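The patient business of teaching a robot to tidy up

By mid-morning in the Tenau flat the kettle has already been on twice, and the work has settled into its own gentle rhythm. Pick something up, carry it across, put it down, begin again. Zenaretti, the small firm behind the project, wants a machine that can straighten a bedroom it has never met before, and the way to get there — or so the team hopes — is to show it people doing the job by hand, over and over, in rooms that somebody really lives in.

The collectors go out with hand-held grippers, each with a camera on board, so that every reach and grasp is seen much as the robot will one day see it. A single go at a task is called an episode. Most last no more than 30 seconds, and the February round asked for 444 of them, which sounds a perfectly manageable number until you have moved the same pillow for the ninth time before lunch!

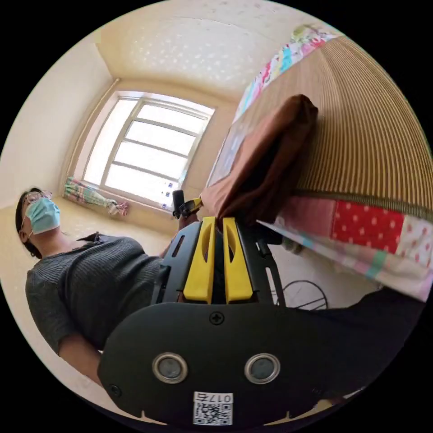
Of that round, 305 episodes were good enough to keep. The others were lost to all the small things you would expect: a hand that hurried, a grasp that slid off, a collector who forgot which task came next and wandered back to check the sheet. I had rather assumed that the fumbles would be thrown away, but a fair few go into a separate folder called Coste, where they are used to teach the system how to recover when things go wrong.

Areck, the learning program that takes all this in, is still a slow pupil. It folds nothing yet, and it is oddly nervous of corners. But it has begun to manage pillows — most of the time, anyway — and the next round, in a different flat, will start on blankets.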